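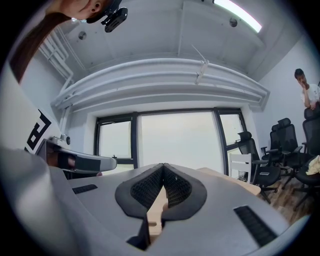

*Black mesh pads, wide window behind.*

## Anemone colour off at Clarkness wall

**silt_line** - August 26, 2025

Plumose anemones on the Clarkness wall come out green in every file. Zamfir strobe at half power, manual white balance set on a slate at the surface. Raw files, no filter. The same settings gave clean whites at Nomulley in May. What should I change first?

**halfmast**

The white balance. A surface reading is no use at depth. Take it on the slate at the depth you're shooting.

**bgrade**

Disagree. With the strobe as main light, the depth reading will push the subject red. Set a fixed value near the strobe's own colour and get closer. What was your distance and ISO?

**silt_line**

ISO 800, 1/60. Distance was over two metres for the wide ones.

**bgrade**

Then the strobe is adding very little. The water between you and the wall is doing the filtering, both ways. Halve the distance and drop the ISO.

**halfmast**

At that range it's an ambient light shot, so my point stands. Nomulley is also much clearer than Clarkness after rain.

**tidepool57**

Both of you are right for different distances. I correct mine in raw from one slate frame per depth, strobe off for wide and on for close. Don't mix the two in one batch. The Civham club guide says the same, though its strobe table is out of date.

**silt_line**

File 395 was a close one and the white is nearly right, so I'll start with distance. Will try the slate at depth on the wide shots as well.

**bgrade**

Post the raw as well, please - the small JPEGs hide the cast in the shadows.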